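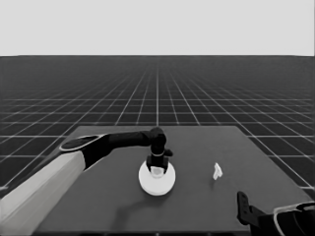
*Fig. 4. Gripper over the round white dish.*

## 4. Setting up the ward stock list

In this section you make the stock list for one ward in Hedunance. Please do it separately for every ward, also when two wards share one medicine room. You need a supervisor login and the last paper stock sheet of the ward, signed by the pharmacist.

**Note:** If your hospital was moved from Girlow, the old item codes are already loaded. Start from step 4.

1. Log in and open **Stores > Wards**. The main pharmacy store is always the first line and it cannot be deleted.
2. Press **Add ward**. Write the ward name in the same way as on the paper sheet. The name can have up to 100 characters, but only the beginning is printed on the shelf labels, so keep the important word first.
3. Choose the supplying store. For most wards it is the main pharmacy. At the Wurnside site it must be the Asamoah store.
4. Open the tab **Items** and press **Import**. When the import is finished, a yellow mark is shown beside each item which has no unit (tablet, vial, bottle).
5. Press each yellow mark and choose the unit. The system does not let you continue while a yellow mark remains.

**Caution:** Do not choose "box" as a unit for injections. The ward will give out single vials, and the stock will become wrong from the first day. To correct it later, you must close the item and open it again with a new code.

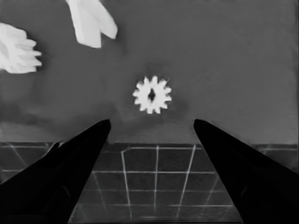 ## 4.1 Minimum level and order level

Every item has two levels. When the stock falls to the **order level**, the item is put on the next request to the store. When it falls to the **minimum level**, the ward head and the duty pharmacist receive an alert on the same hour.

1. In the tab **Items**, select an item and press **Levels**.
2. Enter the minimum level. It should cover the time from the request to the delivery, with weekends included.
3. Enter the order level. It must be higher than the minimum level. For example, a ward which uses many bags of saline may have 150 as the order level.
4. In **Alert to**, enter at least two persons. If one of them is on leave, the alert is still read.
5. Press **Save**, then **Test alert**. Ask the persons to confirm that the message has arrived.

**Note:** An order level of zero means that the item is never ordered automatically. Use it only for medicines that are brought for one named patient.

**Caution:** Controlled medicines are not included in automatic requests. They must be ordered in the register, with two signatures, as described in section 7.

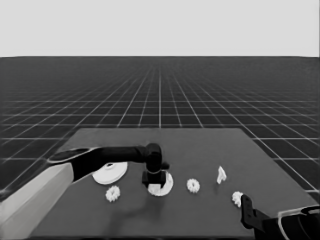 Page last changed: Apr 12, 2022 (Tsehay Abdella)

## 4.2 When the store cannot supply

Sometimes the store answers a request with **Short** or **None**. The request stays open for nine days and after this it is closed by the system.

1. Open **Requests** and select the line with the red text.
2. Press **Find in other wards**. The list shows only wards which have more than their order level.
3. To borrow, press **Ask transfer**. The other ward must accept before any medicine is moved.
4. If there is no result, press **Report shortage** and write the reason given by the store. The report goes to the chief pharmacist.
5. Do not make a second request for the same item while the first one is open. Both will be delivered when the stock comes back, and the return form takes much time.

**Note:** The shortage report can be printed for the monthly drug meeting from **Reports > Shortages**. The August reports are kept under the old menu, **Reports > Other**.

For questions on this section, contact Bukola Anozie (pharmacy stores) or Fiifi Kyei (system access).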